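**Back room at Tarkudura open again, and the bricks stayed**

7/29/21

Good news for anyone who has been peering through the door at Tarkudura and wondering when on earth the back room would be finished. It's open! I went in yesterday afternoon meaning to stay for ten minutes and ended up drinking tea in there until they wanted to sweep up, so you can take it that I liked it.

For those of you who are new to Plirkitz, Tarkudura is the community workshop at the bottom of the hill, the one with the green door that sticks. The front part has carried on as usual all year, with the sewing table and the repair evenings and so on, but the back room has been shut since December, when the old ceiling panels started to sag after that miserable wet spell. Once a couple of them had been taken down for a look, up above was brick. Lovely reddish-brown brick, row after row of it, and hardly anyone still using the place had known it was there. I've been going for years and I certainly hadn't.

That changed the whole job. The first idea had been to put up new white panels, give the walls a lick of paint and be back in by the end of winter. Instead there was a meeting (a long one, I was there, the heating was off) and a show of hands, and the bricks won easily. So the panels all came down, and then came weeks of brushing and scraping. I did two evenings of it myself and was finding grit in my hair for days. If you have never brushed a ceiling, I'd suggest goggles, a hat and a friend who can put up with you grumbling.

It was worth every bit of it. The bricks have been left as they are, with the darker lines of mortar between them and little dark spots here and there, and nobody has tried to make them look new. I'd been worried that a brick ceiling would make the place feel like a cellar, and on a dull November evening I might still think so, but on a bright afternoon it's a warm sort of colour and makes you look up.

**The plank wall**

The other big change is the wood. One whole wall has been covered in old boards, and this is the bit most people were talking about when I was in. They came from a barn at Dobre that was being taken down, and the owners were happy to let Tarkudura have them so long as somebody came with a van and did the lifting. The van made two trips. I'm told the second was rather slow, with a lot of rope involved and a queue of very patient drivers behind.

The boards are all sorts of shades, greys and tans and browns, with plenty of knots, and the joints are staggered so they don't line up in one long seam. There was a fair bit of debate about whether to sort them by colour first. One lot wanted the dark ones low down and the pale ones high up, the other lot wanted to grab whichever board was next on the pile. The pile won. I was on the sorting side, and I'm big enough to say I was wrong, as the mixed-up look is much nicer than what I had in my head.

What took the time was the cleaning. Every board had to be checked for old nails, brushed on both faces, left to dry flat in the front room (apologies again from all concerned to the sewing group, who had to climb over them) and trimmed at the ends. Some had gone soft and were put aside. Those are going to be cut up for plant labels and kindling, so do ask if you'd like a bundle.

Everything else has been kept plain. The other walls are white, and smooth, which they most definitely were not before – anybody who remembers the lumpy patch behind the old cupboard will know what I mean. There's black trim up the corner where the wood finishes and the white begins, and it gives the boards a clean edge. I did hear one person say they'd have gone for a soft cream, and another say the white looks a bit blue in certain lights. I can see that, to be fair, but I'd still leave it alone. With that ceiling and that wall in one room you want something quiet to rest your eyes on.

**What it cost**

I know this is what half of you have skipped down for. The budget agreed at that chilly meeting was £1,344, which was everything raised from the winter stall plus what was left over from the roof appeal. The final bill came to £1,405. The difference was mostly down to hiring the dust extractor for longer than planned, along with extra filler for the lumpy patch, and it has been covered by the takings from the tea table. So nothing is owed to anybody and no one is about to come knocking at your door with a tin.

The boards themselves cost nothing apart from the van. The bricks were there all along, of course. Most of the money went on plaster, paint, screws, sandpaper, the extractor and having the wiring looked over by a proper electrician from Hidanport before anything was covered up. I was pleased about that last one. The old wiring had been bothering me since the kettle incident, and if you weren't there for the kettle incident then I'm not going to be the one to tell you.

**When you can use it**

The room can be booked from now on, for mornings, afternoons or evenings, and the book is where it always was, on the shelf just inside the green door. Please write in pen. Regular groups who had a slot before it closed get first pick of their old times, but only until the end of next month, after which it's open to all comers. The rates haven't gone up.

There are a few things still to sort out. The coat hooks aren't up yet, so you'll have to leave your coat in the front. The noticeboard is waiting for somebody to decide where it should go, and I'd like to put in an early word for anywhere that isn't the plank wall. Please don't pin, nail or stick anything to the boards, however good a spot it looks for a poster. They're old and they split, and it took ages to get them straight.
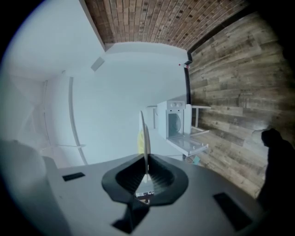 Will the old boards be varnished?

They're being left bare for now. The plan is to give them a winter and see how they get on, and if they start to shed splinters at shoulder height they may get a thin coat of something clear and matt. A shiny finish was talked about and turned down fairly quickly. A soft brush every so often is all the care they need, and there's one hanging in the broom cupboard with a bit of blue string on it so it doesn't get used on the floor.

The bricks were brushed down thoroughly and then sealed to keep the dust from dropping into people's tea, so you shouldn't need an umbrella. If you do notice grit coming down, there's a notebook next to the booking book where you can jot down roughly where it fell. It would be a help if people did that and left the stepladder where it is.

One more thing about the sound. Several people have asked me whether it echoes in there, now that the panels have gone. A bit, I'd say, when there are only two or three of you and somebody laughs loudly. The choir tried a few verses and were delighted with it, while the hard-of-hearing lunch group are less sure and will be trying it out with a rug and some thick curtains before they decide whether to move back in. If you have a large rug in decent condition that you'd be willing to lend (any colour, but no pets' favourites please), leave a note at Tarkudura and it can be collected from anywhere in Plirkitz, and from Dobre too if it can wait for the van.

There'll be an open afternoon later in the summer for everybody who helped, with cake, and the folk from the barn at Dobre have been asked along to see what became of their boards. I've promised a lemon drizzle. The date will be chalked up outside once the hooks are in.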